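An evening at the Ekon workshop in Mivville

I had wanted to see the shared workshop in Mivville since last winter, when a member from there answered my question on a forum about printed finger joints. The answer was long and patient, with three drawings. So when the workshop opened its doors to visitors for one evening, I took the train, 56 minutes, and walked the rest.

The workshop is named Ekon and it is above a former seed store, which is called Pratum and still has its old sign on the wall. You enter from the yard. There was a paper arrow on the door and a bowl for coins, entry 8 for people who are not members, and for this you also got coffee. The stairs are steep. If you have bad knees, ask for the goods lift, it works but it must be opened by someone with the key.

I am a hobby builder. At home I have one small arm on a shelf which can move a matchbox, and I am proud of it. What I wanted to learn in Mivville was soft things. A matchbox is always a matchbox, but a sock has a new shape every time you put it down. The members at Ekon have worked on this question through the whole year, with grippers they build and hold in the hand, and I wished to see how the jaws take hold of knitted cloth.
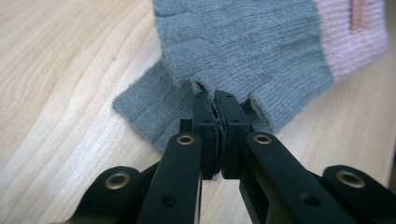
Mivville, November

I came at six in the evening and stayed until they began to turn off the lights. First I went to the parts bench, because I like to see things open before I see them closed. The gripper is black, with two fingers, and the joints have brass rings in them. The member who talked to me was very exact about play in the joints. In the first version, the pins went directly through the plastic, and after some weeks every hole had become an egg. The jaws then met at one corner only, and thin yarn slipped out from the other corner.

I asked why the jaw is a separate piece with its own screw holes. The answer was simple – they change it often. In a drawer there were jaws of many kinds, each in a small bag with a number written on it. The bag with the highest number said 29. Some jaws in the drawer had teeth, and I was told these are good for towels and terrible for wool, which they pull into strings. The flat ones are kinder. You must close them with care, and take a fold and not only one layer.

I was allowed to try it with my own hand. It is heavier than I expected at the front, and in the beginning I turned my wrist too much. With gray knitwear it is also difficult to see where one layer ends and the next begins. I was looking for an edge and took the middle. The second time I went in lower, almost flat to the table, and felt the jaws slide under before I closed them. I would like to have this feeling in my arm at home, but my arm has no feeling at all, only a motor from Tikkanen which becomes warm.

Then we spoke for a long time about tables. I had never thought about the table. They had a dark one before, with a hard shiny top, and small clothes slid away from the fingers when pushed. On the wooden one it goes better.

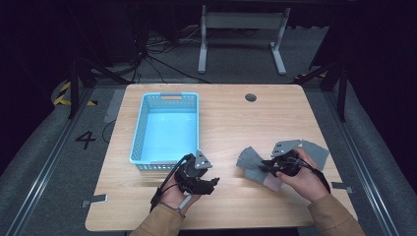 For practice they have a simple task, to bring a piece of clothing from the table into a basket, with a gripper in each hand. It sounds like work for a child. When I tried, I lifted with the right and forgot that the left could help, so one end of the cloth stayed hanging over the rim. The members told me that everybody has one lazy hand at the start. They keep a notebook of all practice rounds, and the last line when I looked had the number 1307. Beside many of the numbers someone has written only one word, "again".

One thing I did not like so much. The talk about the software was planned for seven, but it started late and was in the small room, where half of the visitors had to stand in the corridor. I heard the voice and not the words. Perhaps next time they can make it in the big room, or give it twice.

The coffee was good and there was a cake with plums. I bought a bag of brass rings from the parts shelf, and I have already drilled the first finger at home, a little crooked. For the way back, look at the timetable before you go in. The last train leaves earlier than you think, and the waiting room in Mivville is closed in the evening.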